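How Does an Archive Keep Papers Safe?
Young Visitors' Pages

The Vanora Archive looks after letters, maps, school registers and other papers from the town and the villages nearby. The oldest is a farm map that is 333 years old. Papers that old can still be read today if they are stored with care.

What harms paper?
Sunlight fades ink and turns paper yellow. Damp air helps mold to grow. Small insects, such as silverfish, like to eat paper and glue. People can do harm too -- a folded corner may tear after it has been opened many times.

How are papers stored?
Loose papers are sorted first. Metal clips are taken off, as they can rust and leave brown marks. The papers are then placed in folders, and the folders go into boxes or box files. A closed box keeps out light and dust.

How does anyone find the right page?
Every box has its own number, and the number is written in the catalog. The letters of the Sastry family, for instance, are in Box 169. A reader asks for the box by number, and a member of staff brings it to the reading room. Labels are checked every October.

Box files on a shelf, with their labels 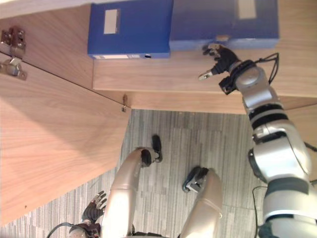 Words to know
Archive: a place where records are kept for a long time.
Catalog: a list that tells you what is kept and where.
Mold: a kind of fungus that grows in damp places.

Text by Ülle Pētersons, Learning Department. Last updated May 25, 2019.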